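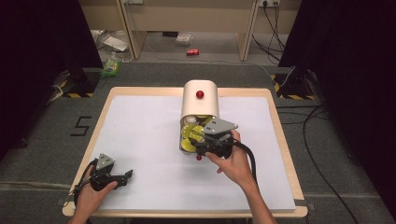
The bad grip at table 5

4 min read

Last November we lost most of a week of work to a loose finger pad. I said I would write it up, so I am doing that now while I still have my notes.

I run the afternoon shift of hand-held gripper recordings at Altness. The operator holds one gripper in each hand and does a small household job with them: putting things into a container, taking them out again, moving a container over. The recordings go to Sang Ung, who trains the arm on them. We had 750 good ones planned for that batch.

The first sign was small. Arnaldo Mendes was on table 5 and said the right gripper felt late. He would squeeze, the jaws would close, and the thing he was holding would turn a little before it came up. I checked the cable and the trigger, found both fine, and told him to carry on. That was my mistake.

Two days later Sang sent back a list of 37 recordings where the logged jaw width didn't match what the fingers were doing in the video. All of them came from the same gripper. The log said closed on the object. The video showed the object sliding.

I took the gripper apart at the bench that evening. The two screws holding one finger block to its bracket had backed out, one by almost a full turn. The block looked fine at rest – you had to push on it sideways to feel it rock. Under load it tipped outward, and the encoder sits behind the joint, so it never saw the movement.

There was a safety side to it too. A block that comes off under a squeeze goes somewhere, and the operators work with bare arms and their faces over the table. Ours stayed on. I would still rather have caught it at the point when Arnaldo told me.

The wrap made it harder to find. When the covering on a finger bunches up or frays, we tend to blame it for any slip and put on a fresh piece. We had done that with this gripper twice, right over the problem.

The bead container is the job I use for checking now. It has a smooth side wall and it sits low, so a finger that rocks shows up right away as a crooked lift.

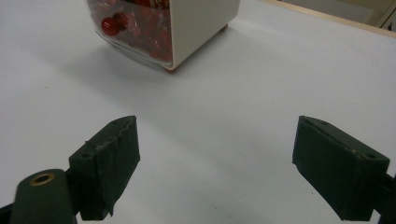
What we changed

Every gripper gets a sideways push on both blocks before the shift and again after 15 recordings. Thread locker on all finger screws, and a paint mark across each head so you can see if it has turned.

If an operator says a gripper feels wrong, it comes off the table. I don't get to overrule that, and I have told the other shift the same.

We threw out the 37 and another 8 that Sang wasn't sure about, and recorded them again with the spare. The repaired gripper is back in use. I still don't know what shook the screws loose in the first place. My guess is the travel case, which has no padding under the fingers, and I have a piece of foam on order for it.

3 comments
6 shares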